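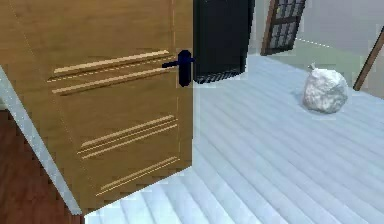 ## Re: Door schedule, Eltum annex

Niall Cowie wrote:

> Does the 754 leaf still fit the Fairclough frames? The drawing shows 3 hinges.

Yes – 754 is the leaf width and the frames allow for it. The grooved wood finish is as rendered. Three hinges stay on the corridor doors only; the store doors get two. Please correct sheet 553 before it goes to Femport on Wednesday. The threshold detail is still open – I need the floor build-up first.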